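Section 6. Teaching the Arm a Table Chore

Welcome back! If you have worked your way through Section 5, your Troka arm is bolted down, the gripper opens and closes when you ask it to, and you have probably already started wondering what it can do for you around the house. Everybody does, and it is a fair thing to wonder. Before we get to the steps, please let us spend a few paragraphs on what to expect, because customers who read this part tend to be a good deal happier with their first week.

6.1 Can it do the dishes yet?

Not from start to finish, no. The Troka can learn to pick up light, dry things, carry them a short way and set them down again. It can stack a couple of bowls, move a cup to a tray, or line up spoons if the spoons are chunky enough. It can't judge whether a plate is clean, and it has no business near running water or a hot stove. A whole chore, the way you or I would mean it (clear the table, scrape, rinse, load, wipe down), is a long string of small jobs, and each of those small jobs has to be taught. We have customers in small workshops who use the arm for sorting parts, and they tell us much the same story: the short, repeated job goes well, and the odd one that comes along on a Thursday afternoon still needs a person.

When Dima Sleiman was writing the practice lessons for this guide, she ran the bowl-stacking lesson 232 times on her own table, and the arm finished it without help 139 times. She was delighted, by the way! A first grader would do better, but a first grader also knows what a bowl is for. Your own numbers may be higher or lower depending on your table, your light and your patience.

6.2 What you will need

Two light bowls of the same kind, in a color that stands out well from your tabletop
A sturdy table with the arm's frame attached (see Section 3)
The Smadi teaching handle, charged
Half an hour or so when you won't be rushed

Note: Please leave glass and your good china in the cupboard for now. Plastic is very forgiving, and you will drop things.

6.3 Setting out the bowls

1. Clear the part of the table the arm can reach. A plant or a lamp may stay, as long as the arm doesn't have to pass over it.

2. Check that each table camera is clamped firmly and that its cable hangs free of the arm.

3. Place the bowls on the bare wood, right side up and empty, with enough space between them for a gripper finger to come down.

4. Open the Stodby app and choose Wrist View. You want to see at least part of each bowl. It is perfectly all right for a finger to hide some of the nearer one, and it will happen often.

5. Press Save Start. The app remembers this view so that you can put things back in much the same place later on.

Caution: Keep your hands, sleeves and hair outside the frame whenever the status light is blue. The arm moves slowly in teaching mode but it doesn't know you are there.

6.4 Teaching the stack

6. Pick up the teaching handle and squeeze it once to wake the arm.

7. Guide the gripper over the farther bowl and lower it until one finger is inside the rim and the other is outside.

8. Close gently. If the bowl skids away from you, open up, lift and try again. The app keeps your mistakes too, and you can delete them afterward under My Tries.

9. Lift the bowl clear, carry it over the other one, and lower it in. Open the fingers all the way before you raise the arm, or the bowl may come back up with it.

10. Put both bowls back by hand with the status light off, shift one of them an inch or so, and repeat. Twenty tries is a nice start. Fifty is better, and you can spread them over several evenings.

Note: Rosalinda Catacutan on our help desk suggests teaching at the same time of day for the first batch, and then doing a second batch with the lamps on. Strong sun on a shiny bowl can look quite different to the cameras from the same bowl after supper.

6.5 If the arm stops

Code 1888 means the gripper closed and felt nothing between its fingers. Lift the arm with the handle, look at Wrist View, and start again from step 7. If the code keeps coming back, your bowls may be too shallow. The Rolberg practice bowls in our accessory list have a slightly taller side, though any similar bowl will do.

For a stop with no code at all, check the power plug first and then turn to Section 9.
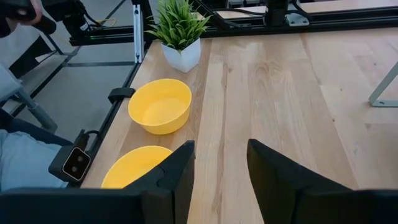

Fig. 6-1. Bowls set out for stacking, as seen from the wrist camera.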